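Thema: Snackkiste fürs Büro – einzeln verpackt oder lose?
Unterforum: Küche, Vorrat, Kleinkram

kistenwart
Moin zusammen,
wir haben bei uns auf dem Stockwerk in Gesisberg einen runden Tisch, und auf diesem Tisch wohnt seit Januar der Knabberkram. Alles einzeln eingeschweißt, Khải Nghiêm bestellt ihn für 240 Euro im Quartal bei Tseng. Dazu gibt es jetzt eine weiße Kiste, in die das Zeug abends rein soll. Ich bin da irgendwie zuständig geworden, vermutlich weil ich im falschen Moment am Tisch stand.
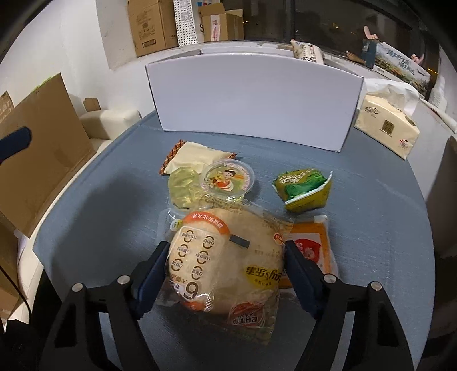

Tütchen von Lay's sind auf beiden Bildern dabei.

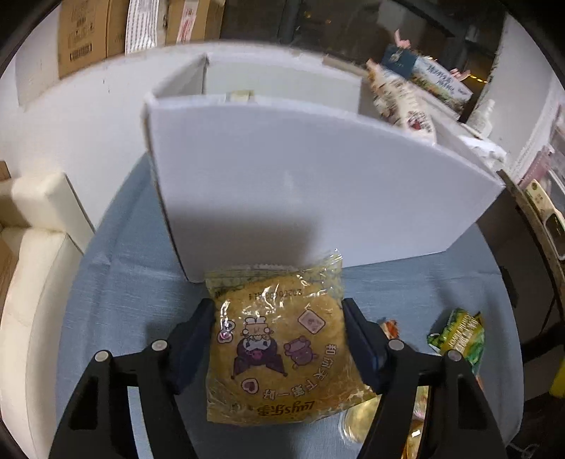

Meine Frage: Wie sortiert ihr sowas? Nach Süß und Salzig? Nach Größe? Ich hatte erst alles hineingeschüttet, mit dem Ergebnis, dass die Geleebecher unten lagen und die Cracker ebenfalls unten, allerdings als Mehl. Und bitte keine Grundsatzdebatte über Verpackungsmüll.

Grummelfee
Dann fange ich mal mit der Grundsatzdebatte über Verpackungsmüll an. Für jeden Keks eine eigene Tüte, und in der Tüte mehr Luft als Keks. Großes Schraubglas hinstellen, Zange dazu, fertig.

halbleer_72
@Grummelfee Das Glas mit der Zange hatten wir. Die Zange war nach 2 Tagen weg, danach wurde mit der Hand gegriffen, und zwar tief. Seitdem bin ich ein großer Freund der Einzelverpackung.

Zur Frage: Geleebecher hochkant an den Rand, die stützen sich gegenseitig. Alles Aufgeblasene obendrauf. Die Kissenpackungen vertragen übrigens mehr als man denkt, solange keiner mit dem Ellbogen kommt.

Oldřich Kollár
Ich widerspreche bei den Bechern. Am Rand kippen sie, sobald jemand in der Mitte etwas wegnimmt, und es nimmt immer jemand in der Mitte etwas weg. Bei uns in der Werkstatt liegt unten ein Zuschnitt aus Karton mit Löchern, da stehen die Becher drin wie Eier. Deckel nach oben, sonst drückt sich die Folie ein und es klebt.

Wichtiger finde ich das Datum. Ältestes nach vorn, Neues nach hinten. Klingt nach Supermarkt, ist auch von dort geklaut.

kistenwart
Karton mit Löchern, notiert. Das mit dem Datum ist bei mir so eine Sache, ich kann kein Chinesisch und auf der Hälfte der Tüten steht noch irgendeine andere Zahl, bei der ich nie weiß, ob sie das Ende des Gebäcks oder seine Geburt bezeichnet.

halbleer_72
Faustregel: 生产日期 ist Produktion, 保质期 ist die Haltbarkeitsdauer. Steht also nur ein Produktionsdatum drauf, musst du die Monate dazurechnen. Wir haben einen Zettel mit den Zeichen innen in den Deckel geklebt. Gelesen wird er selten, aber er hängt gerade.

Grummelfee
Ihr klebt Vokabelzettel in eine Keksdose und wollt mir erzählen, das Schraubglas sei umständlich.

Brurnotitz
Mal eine ketzerische Stimme: gar nicht sortieren. Flache offene Kiste, eine Lage, nichts übereinander. Was nicht in die eine Lage passt, bleibt im Schrank. Wer alles sieht, wühlt nicht, und zerbröselt wird durchs Wühlen. Ich hab dafür das Modell Kikstead 263 genommen, die große Variante war mir schon zu tief.

Oldřich Kollár
Eine Lage funktioniert bei sechs Leuten. Bei einem ganzen Stockwerk füllst du dreimal am Tag nach und wirst wunderlich.

Brurnotitz
Das zweite ist auch ohne Kiste eingetreten.

kistenwart
So, Zwischenstand vom 30.03.2018: Karton zugeschnitten, die Löcher sind eher oval geworden. Becher stehen. Kissenpackungen dahinter aufrecht wie Schallplatten, das Blättern macht den Leuten offenbar Freude. Chips und alles Cracker-artige kommt obendrauf. Khải findet, das Ganze sehe aus wie eine Kartei, und will jetzt Reiter.
Offen ist noch, was ich mit dem losen wabbeligen Gelee mache, das in keinen Becher gehört und in jeder Lage nach unten wandert.

halbleer_72
Gefrierbeutel, Wäscheklammer, an den Kistenrand hängen.

Grummelfee
Oder in ein Schraubglas.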